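3 September 2022
Lenduser sim, kitchen scene, cup-to-sink task

Overnight batch stopped itself at episode 406. The watchdog tripped on joint torque, same limit as before, wrist side. I had asked for 200 episodes per seed and the second seed never got there cleanly. Of everything that ran, 42 episodes ended with the torque limit and no other error in the log.

Replayed a handful this morning on the Lumanlan machine. The grasp is fine in all of them. Trouble starts on the way in to the sink: the planner takes the cup low across the counter and the base of the cup catches the front edge. The solver then pushes back harder every step until the limit goes. On the real arm this would be a broken cup at best, so no transfer to hardware until it is sorted.
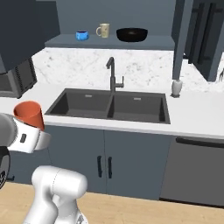
Replay, orange cup held over the left end of the counter, left of the sink.

Checked the collision mesh for the counter against the visual one. They don't agree. The collision slab sits 22 mm higher than what gets rendered, so the planner (which reads the visual mesh, my mistake in the config) thinks it has clearance. Probably came in with the Rudinthorpe asset update.

Done so far: planner pointed at the collision mesh, old config saved as edik_old. Torque limit left where it was. Please don't raise it to get runs through.

Still to do: fix the slab height, rerun the failed episodes with the same seeds, check whether the sink rim has the same offset.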